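### 3.2 Stimulus sets and sorting procedure

Category sorting was tested with three stimulus sets: printed words, line drawings, and small objects. The word and drawing sets were taken from the Lellgate norms without change. The object set was assembled for this study, as the norms contain no three-dimensional items. All objects belonged to one superordinate category (food), so that any grouping a child produced had to rest on a finer distinction such as color, shape, or meal.

Each child completed 7 trials per set. Set order was counterbalanced across the two sites, Podov and Novura. Objects were handed over together in a basket placed on a plain paper mat (Figure 2), and the child was asked to "put the ones together that go together." No category names were used by the experimenter at any point.

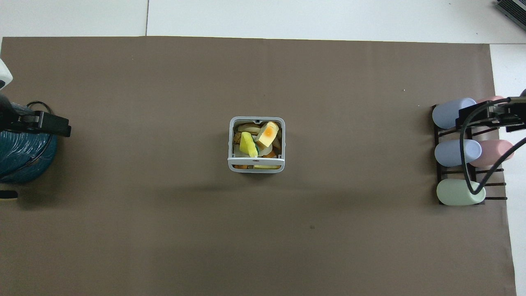
Gert Pillay

**Figure 2.** Toy food pieces in their basket on the brown paper mat.

A trial ended when the child said it was finished or after 70 seconds without a move. Groupings were coded from the final layout only. Singletons were kept in the coding and treated as groups of size one; dropping them, as in the earlier Vlad protocol, inflates the agreement score for children who leave many items unsorted.

Of the children recruited, 189 completed all three sets and were retained. Their groupings were converted to pairwise co-occurrence matrices, one per set, and compared with adult matrices using the adjusted Rand index. Confidence intervals were obtained from 4,000 bootstrap resamples drawn at the level of the child. Site was entered as a fixed effect, and age in months was centered before entry.

Labels given by children after sorting were transcribed but are not analyzed in this section. They are used in Section 4.3, where the meal-based groupings are separated from those based on color.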